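Planholm ouvre à Nindach un service de rangement des petites affaires de bureau

NINDACH, le 2 juillet 2020 – Planholm annonce l'ouverture à Nindach d'un service destiné aux particuliers et aux indépendants qui souhaitent trier, ranger et transporter leurs affaires de travail. Le service, baptisé Skolus, occupe un local de 70 mètres carrés.

Skolus s'adresse aux personnes qui travaillent à domicile ou changent souvent de bureau. Les objets sont d'abord sortis et posés à plat, puis répartis entre ce qui part dans la mallette, ce qui reste sur place et ce qui est donné. Une séance dure 2 heures. Les papiers ne sont ni lus ni photographiés.

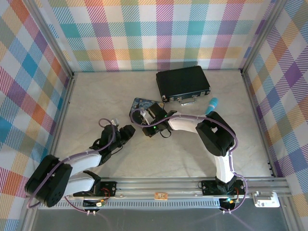 Mallette rigide noire à poignée argentée et petits objets, sur fond de tissu écossais multicolore.

Les mallettes, plateaux et pochettes proposés sur place sont fournis par Hakala. Le client peut aussi apporter les siens. Planholm a constitué pour l'ouverture un stock de 2 000 articles de rangement, vendus à l'unité.

Trois formules sont proposées : le tri seul, le tri avec rangement, et le rangement avec livraison à Nindach. Les réservations se font à l'accueil du local ou par téléphone. Une formule pour les petites entreprises sera disponible en octobre.

Contact presse : Planholm, service communication, Nindach.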